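Sendilon Room Service Robotics
Progress report to the funder, second reporting period
Prepared by the project office, Suvari

1. Scope of this report

This report covers the demonstration visit held under work package 2, the preparation for it, and the items carried forward. Spending is reported separately under grant reference 2123. Work package 1 (arm integration) was closed in the previous period and is mentioned only where the visit raised a point about it.

2. Purpose of the visit

The grant agreement calls for a demonstration in a furnished guest room before any trial on an occupied floor. Earlier runs used a bench with fixed lighting and taped positions. Gunnlaugsson, the hotel operator taking part in the project, wanted to see the arm work close to its own type of furniture, with the room left as a guest would find it. Grarnari supplied the control software and attended as a technical partner.

3. Work shown

The visit was held on May 20, 2021. The operator's group had asked for the bedside area first, as it is the most crowded part of the room and the part housekeeping staff spend the most time resetting. The side table has a round top with a raised rim, and a corded telephone takes up much of the back half.
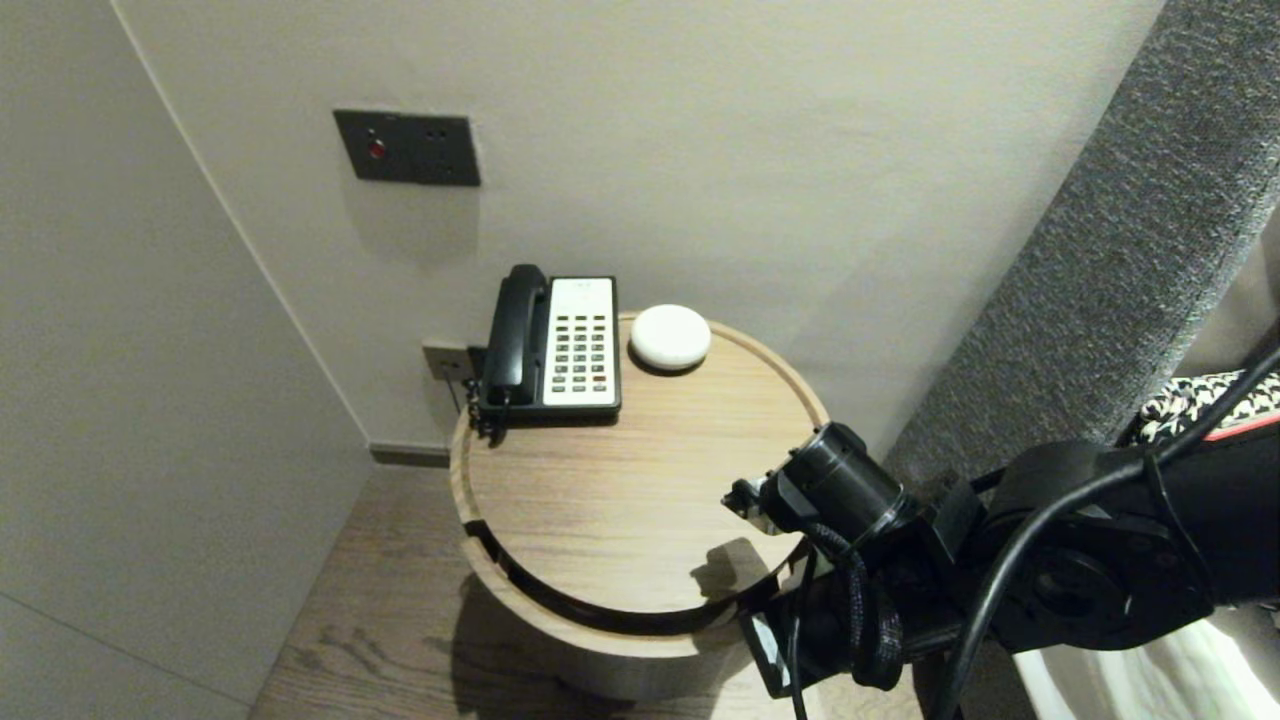
Approach moves were run at reduced speed throughout. The rim matters for planning: a gripper coming in low and level has to clear it before it can reach anything on the surface, so the planner was set to come in from above the front edge and descend. Visitors asked whether the same path would serve for a square table. It would, with a new table model loaded, but that has not been tested.

The telephone was treated as a keep-out volume. The coiled cord is harder to handle than the handset or the keypad. It hangs over the edge, its shape changes whenever the phone is moved, and the current model stores it as a simple box that is larger than it needs to be. Grarnari considers this acceptable for the trial. We agree for now – the box costs some reach on the phone side but keeps the fingers away from the cord.

4. Drawer and low-level work

The second part of the session dealt with the drawer and the space near the floor. The drawer runs on a metal slide, and the planner has to know how far it is open before the arm can work beside it. At present that value is entered by the operator. Reading it from the wrist camera is planned for the next period.

Cables near the wall outlets remain the main open risk. Thin dark cable close to a baseboard is easily lost in shadow, and the detection threshold set on the bench was not chosen with such lighting in mind. 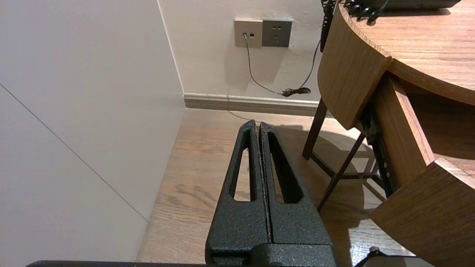

Page last changed: November, revision 2

5. Comments received

Gunnlaugsson's written comments were short. The operator asked for a lower parked position, so that the arm does not stand between the bed and the door, and for a stop control that can be reached from the hallway side. Both requests are accepted. The first is a software change. The second needs a longer cable run and a new bracket, and will be charged to the equipment line.

A question was also raised about noise. No sound measurements were planned under this grant, and none are reported here.

6. Status against plan

Demonstration in furnished room: complete.
Keep-out model for telephone: complete, cord model to be refined.
Drawer position from wrist camera: not started.
Floor cable detection: in progress, behind plan.
Revised parked position: in progress.

7. Next period

Floor cable detection will be moved ahead of the drawer work. We request no change to the total budget – only a transfer from travel to equipment to cover the stop control. A transfer form is attached to the financial report.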